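Chapter 7
Soil That Moves: Erosion, Sediment and the Places Downstream

If you have ever stood beside a creek after a hard rain and watched it run the color of coffee with milk, you have already seen the subject of this chapter. That brown color is soil. It was part of somebody's field, or a roadside bank, or a hillside where the trees came down last year, and now it is on its way to somewhere else. In the next few sections we are going to follow it – slowly, I hope, and with a few stops along the way – from the first raindrop that knocks a grain loose to the quiet water where that grain finally settles.

We will start in the Wovley valley, a place I will come back to so often that you may feel you could find your way around it in the dark. The valley is small and not especially famous. It has one river, the Lam, which rises in rough pasture above the village of Goseck and falls 508 meters before it reaches the reservoir at Pultari. Along the way it passes through nearly everything we need: steep grazing land, plowed slopes, a strip of old woodland, a gravel pit, and a good deal of flat bottomland that floods in most wet years.

When the reservoir was new, the people who ran it expected it to fill with water, and so it did. They gave less thought to what the water was carrying. After 20 years the upper end had become a broad mud flat with willows growing on it, very pretty in September and full of wading birds, and a real headache for the towns that drank from the other end. Dredging was tried first. Then, more patiently, people began walking back up the valley to ask where all that mud was coming from.

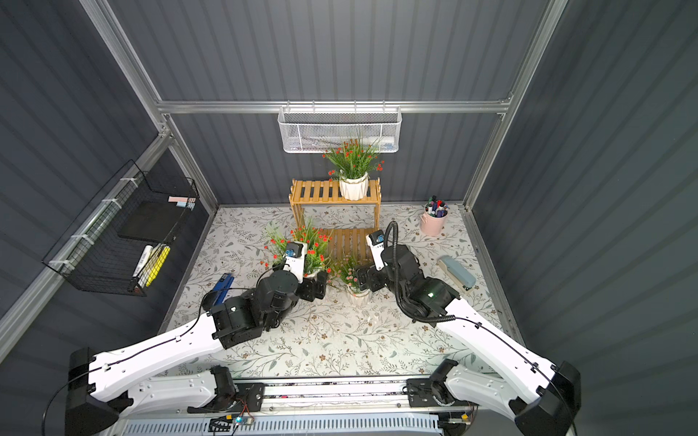 What they found is worth keeping in mind as you read, for it comes up again and again in other valleys and other countries. Most of the mud came from a small share of the land. A few bare slopes above Goseck, plowed straight up and down and left uncovered through the winter, were giving up far more soil than all the grazing land put together. The gravel pit, which everyone had blamed (it was ugly, and it was noisy, and so it made an easy suspect), turned out to matter very little.

Why should one slope hold on to its soil while its neighbor lets go? Part of the answer is steepness, and part is the soil itself, for fine silt travels much more easily than coarse sand or sticky clay. Rainfall matters too, of course. The upper valley gets more than 700 millimeters of rain in a year and the land near the reservoir only 400, and a single summer cloudburst can do more harm than weeks of drizzle. But the part we can do the most about is cover. Leaves and stems break the fall of the rain, roots bind the ground together, and even a layer of old straw will slow the water down enough for some of it to soak in.

We will take these one at a time. Section 7.1 looks at how raindrops and running water loosen soil, and explains the difference between sheet, rill and gully erosion. Section 7.2 follows sediment into the river and asks why some of it stops on the floodplain for a century or more before moving again. Section 7.3 is about measuring, and you will need a clear jar, a ruler and some patience for the exercise there. Section 7.4 returns to the slopes above Goseck, to see what was planted on them and what it cost.

Before you go on, it would be a good idea to look back at the water cycle diagram in Chapter 2, particularly the arrows for runoff and infiltration. If those two words still feel a little slippery – and they do for many readers the first time through – spend a few minutes with them now.

Words to know in this chapter: bedload, cover crop, floodplain, gully, infiltration, rill, runoff, sediment yield, suspended load, turbidity.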